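The Stop Button at Citville

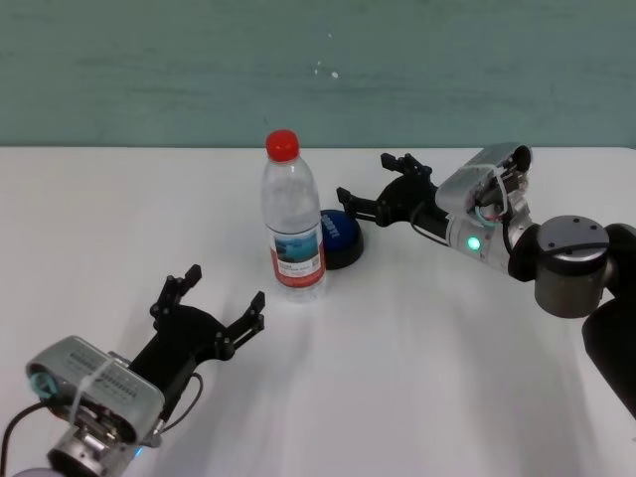 The two arms at the table, with the bottle and the blue button between them.

Ga-eun Yeom had been told the fault was fixed, and she had driven out to Citville in August to be told it again in person.

"It was a timing thing," said Wendell Mahmoud. He had a laptop balanced on a stack of Mitex manuals and he kept patting it. "The left one picks up the bottle, the right one presses the button, cycle ends. Before, the right one pressed first. Now it waits."

"And the report says the arms didn't stop."

"The report says they were slow to stop."

She had the report in her bag. Jin-sol Kwon had written it, and Jin-sol did not write slow when he meant didn't. She took it out and found the line and read it aloud, and Wendell looked at the wall.

"He was upset," he said. "He'd had his hand in there."

"Why did he have his hand in there?"

"To straighten the bottle."

"Is he meant to?"

"Everybody straightens the bottle."

She wrote that down. It was not a sentence she expected to find in the safety file, which ran to 37 pages and had a picture of a lighthouse on the cover. The file said that no person would reach over the table while the arms were powered. It had been signed by Wendell, by Dong-geon Ok from Lalleo, who had sold them the software, and by somebody whose signature was a wavy line.

Dong-geon was on the speakerphone from an airport. He wanted everyone to know the system had completed over 2,000 cycles at the Hijazi site without incident.

"Without a reported incident," Ga-eun said.

"Well, yes. Without a reported one."

"Do they straighten the bottle at Hijazi?"

There was a boarding call, a long one, and he let it finish. "I'd have to ask," he said.

Wendell ran the demonstration. The left arm came up toward the bottle with its jaws open, and the right one swung in over the table and hung there near the button. Then the left one closed on the bottle, lifted it, turned it, put it down. The right one pressed. A chime played. Wendell spread his hands as though he had just cooked her dinner.

"Again," she said.

He ran it again. He ran it 20 times before lunch, and she sat on a stool with her coat on and marked each one, and each one was fine. By the end Wendell was humming. So-yul Gil, who worked the table most afternoons, had come in early and was leaning in the doorway eating a mandarin.

"It won't do it for you," So-yul said.

"Do what?"

"What it did to Jin-sol. You haven't moved anything."

Wendell said there was no need to go moving things. Ga-eun asked him to step back from the laptop, and then asked So-yul to show her, with the arms powered down, how the bottle usually needed straightening. So-yul wiped her fingers on her jeans, reached in and shifted it toward the blue button, the width of a thumb, so that the one half hid the other.

"It creeps," she said. "Every time it gets put down it's a hair over. By three o'clock you can't see the button for the bottle."

"Who can't?"

"The camera. Me either, if I'm sitting."

Ga-eun asked for a broom. She had them all stand behind the yellow tape, Wendell included, and she told him to start the cycle, and when both arms were moving she held the broom out by its bristles and brought the end of the handle down over the middle of the table. According to page two of the file, this would stop everything at once.

The left arm stopped. The right arm carried on down, missed the button, and pushed the broom handle against the table. It was not violent about it. It pushed with the same steady effort it had used on the button all morning, and it kept on, and the handle began to bow. So-yul hit the wall switch. The motors went quiet and the broom sprang loose and knocked the bottle over.

"So that's what it did to Jin-sol," Ga-eun said.

"His wrist, yeah," said So-yul.

Dong-geon's voice came out of the phone, asking what the noise was.

Wendell picked the bottle up off the floor. He looked at it for a bit and then stood it on the table in its proper spot, and turned it so the label faced out. "If the right one can't find the button," he said slowly, "it thinks it's still looking. It isn't in the cycle, technically. So the stop doesn't apply to it."

"Did you know that?"

"I knew it in the sense that it's in the manual."

"And the fix?"

"The fix makes it wait before it looks."

She capped her pen. Over the phone Dong-geon was explaining that Lalleo considered searching to be a separate mode, and that separate modes were covered under a separate agreement, which he could send her. She told him to send it. Then she asked Wendell for the key to the wall switch, and he said he'd need that back by Monday's run, and she put it in her coat pocket and asked So-yul where she could find Jin-sol.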